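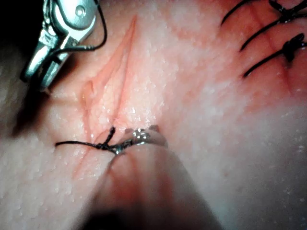 Stitches tear through my practice pad

Posted by Yesenia Palomino on Friday, August 1, 2025

I start the veterinary nursing course at Fledham next term and wanted to get some suturing in beforehand. I bought a kit from Usuga with a silicone pad, a needle holder, forceps, scissors and a box of mixed thread. The pad was fine for the first week. Now when I tighten a knot the thread pulls straight through to the cut, and a few of the older cuts have gone ragged at both ends.

I'm placing the needle close to the edge because the drawing in the booklet shows it like that. Is the pad just cheap, or am I doing something wrong? I don't want to buy another and wreck that one too. I have tried thicker thread and it made no difference.

Jin-sol Ji

Bit of both, I expect. Thin pads without a mesh layer tear very easily, but you are also probably too close to the edge and pulling too hard. Go in about 5 mm from the cut and come out the same distance on the other side. Push the needle in square to the surface and turn your wrist so it follows its own curve. If you shove it forward in a straight line you open up the hole and the thread cuts through from there.

Tighten until the two edges touch, then stop. If the edges bunch up or the pad puckers, it's too tight. Most people starting out do this.

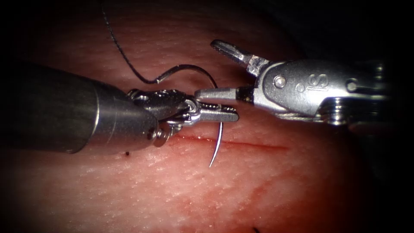

How many times can you sew the same cut?

It depends on the pad. Mine at college managed 8 goes before the holes ran together, and a cheap one will do fewer. Make a fresh cut when the old holes start to show as a line.
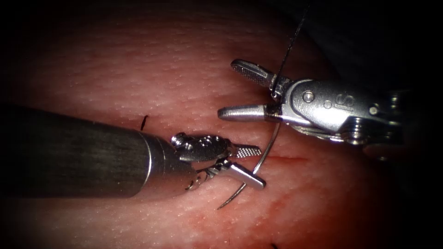 Two instruments over a pale pink practice pad.

Sheyla Tamayo

buy a better pad, the ones in kits are rubbish. or use a banana skin

Ingegerd Haugen

I helped on the evening skills class in Lirnville until May, so a few things to add to what Jin-sol wrote.

Check whether your pad has a mesh. Bend it back along one of the cuts and look at the side. If you can see a layer of fine netting, the stitch needs to go down far enough to catch it. A shallow stitch above the mesh will tear in any pad.

Use the forceps gently. Pinching the same bit of edge over and over is what makes it ragged, more than the needle does.
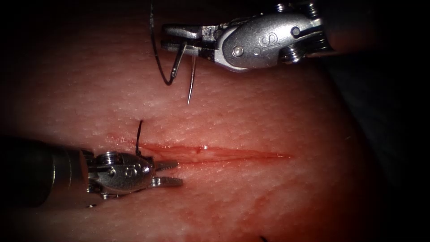 Keep new cuts well apart as well, 2 cm at least, or the strip between them goes floppy and won't hold anything. Wipe the pad with a damp cloth afterwards and dust it with a little talc if it feels tacky. Don't leave it on a windowsill.

Banana skins are all right for handling the needle but no good for knots, they split.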